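Open day at Dokside

04/02/2026

I took the afternoon off work to go to the open day at Dokside, the shared workshop building down by the old ferry landing in Deldale. They do one every spring. I have lived in Deldale for nine years and had never gone, mostly from laziness. A flyer at the library mentioned robots, so I went.

Parking was on the gravel lot across the tracks. The main lot was full before I got there. Entry was free and you signed a sheet at the door and got a sticker. I was number 195 on the sheet and it was not yet two o'clock, so they must have done well.

The ground floor is mostly wood and metal shops. I walked through those fairly quickly. There was a long line for the laser cutter, where kids could get their name cut into a key tag. The print shop was selling leftover paper by the pound, and I bought some on the way out.

The robots were upstairs. Bakos has the two big rooms at the river end, and they had opened one of them for the day. They're a small outfit that works on getting robot arms to handle household things. I had expected something like a car factory, with a big orange arm behind a fence. What they had was a row of tables with pairs of small arms on them, each pair inside its own white-walled booth. You could stand close, behind a strip of tape on the floor.

A woman from Bakos gave a short talk every half hour. I caught the end of one and stayed for the next. She said the hard part of the job is that nothing in a kitchen is the same twice. A bolt in a factory is always the same bolt. A dish gets put down a little to the left, or on a cloth that has bunched up, and the arm has to cope. The way they teach it is to have a person steer the arms through a task many times, and then a program learns from all those runs. They had 3,238 runs saved for kitchen items as of that morning. The number was on a whiteboard by the door.

The booth I spent the most time at was set up with dishes. I liked this one because you could tell what the arm was doing without anybody explaining it.

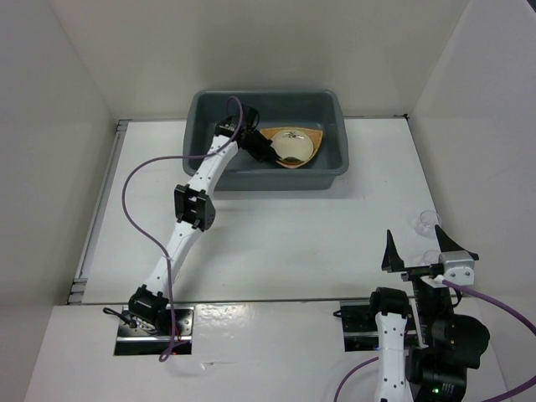
The left arm reaching into the bin, with its gripper at the edge of the dish.

I had not thought about how awkward a round dish is for a gripper with two fingers. When I pick up a dish I slide a thumb over the rim and my fingers go under it, and I don't think about it at all. A gripper has to come in at an angle that gets one finger to each side of the rim, and the wall of the bin limits where it can come from. A soft cloth underneath gives when you push on it. A man next to me asked why they didn't use a suction cup. The answer was that suction is fine for plates but then you need something else for cloths and cups, and they want one hand that does everything.

The arms are smaller than I pictured. I would guess one weighs less than my dog. The links are white and the joints are black, and the cables are purple, which I assume was just what came on the spool. The base of each one is fixed down at the front.

They move slower than a person. I asked about that, and was told they could go a lot faster but it makes more mistakes at speed, and for now they would sooner have it right. I asked how often things get dropped. She said they break 5 dishes in a bad month and they buy them at the thrift store. Their worst month was last August, when they were trying out glasses. She didn't give me a number for that one.

Two tables down, visitors could try steering a pair of arms themselves. You hold two handles and the robot arms copy you. I waited in line for it. My job was to put a sponge in a cup, and it took me several tries. The trouble is that you feel nothing. My eyes said I had the sponge and I didn't. A girl of maybe ten went after me and did it the first time.

Across the hall there was a table from Brodura, who make grippers and the small parts that go in them. They had a box of old finger tips you could handle. Some were hard plastic and some were rubbery, and a few were worn right down. The man there told me one set had lasted 437 hours before it got swapped out. I would have liked more time at that table but it was getting crowded.

Some notes if you go next year. Go early. The stairs are steep, and the elevator is around the back past the loading door, with no sign that I saw. The coffee on the ground floor is two dollars and fine. The upstairs rooms get warm, so leave your coat in the car. The talks are worth standing through, and the second one I heard had better questions than the first.

I stayed two and a half hours in the end. They said the steering table will be back next spring and that they want to have a second one by then to cut down the line. I've put my email on their list.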